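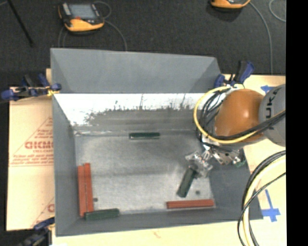
Storing Building Blocks in Shared Bins: A Small Study for the Course Materials and Storage
Project report, Group 6, Kendberg College

1. Background

In the workshop at Kendberg we keep many small parts in gray bins with sloping walls. The bins are practical, because a part that touches the wall slides to the floor and is easy to find. But the parts do not stay in order. When a person needs only the green blocks, he or she must look between the red ones, and often two blocks lie so close to each other that fingers do not go between them.

Our task was to find out how blocks lie after they are put in a bin without care, and if a simple rule for filling can make the work faster. The project started in November and took four weeks.

2. Materials

We used one large gray bin on a base of pale boards, placed over the dark floor of the room. The floor of the bin has a brushed silver-gray look, and it has some pale, scuffed-looking patches.

For each trial we put in three red blocks and three green blocks. We wanted a small number, so that every block can be drawn on paper after the trial. The blocks come from a set made by Prastberg, which the school bought some years ago.

3. Method

One student held the blocks in a paper bag over the bin and let them fall. A second student drew the result on a printed plan of the bin. We made 88 trials in this way. After this we made 26 trials with the filling rule, where the red blocks are laid by hand at the left wall and the green blocks at the right wall.

In every drawing we noted for each block:
the nearest wall
the direction (along the wall, across, or diagonal)
if it touches another block

At first we wanted to measure the angles also, but with the plan in this size it was not exact enough, and we stopped it after the first Wednesday.

4. Results

The blocks end near the walls more often than we expected. A very common case is the one at the beginning of this report: two red blocks side by side at the left wall, and a green one lying almost flat along the near wall, just below their ends. The third red block is also close to the near wall, but on the right side. Only one green block is diagonal.

The middle of the floor was used less. We think the sloping walls are one reason for this, but the boards under the bin were also not fully level, and we noticed this too late to repeat the trials.

Color made a difference for the person who searches. The dark green blocks were harder to see than the red ones, most of all at the far edge of the floor. In our notes the word "overlooked" is used only for green blocks.

With the filling rule, picking out one color was faster in most trials. The order was lost again when the bin was carried to another table.

5. Discussion

The rule by Ó Dubhghaill in our course reader says that a bin should hold one kind of part only. For a school this needs too many bins. We believe that a low divider of cardboard, 560 mm long, can give nearly the same effect. We built one and it fits, but it moves when the bin is lifted, so it should be fixed with tape at both ends.

A lighter green would help too. The Humen catalog has such blocks, but they are shorter than ours, and we do not know if they will lie in the same way.

6. Further work

The next group could repeat the first part with a level base and with more blocks. The drawings are in the blue folder in the workshop, sorted by trial number. Two sheets are missing from the second week.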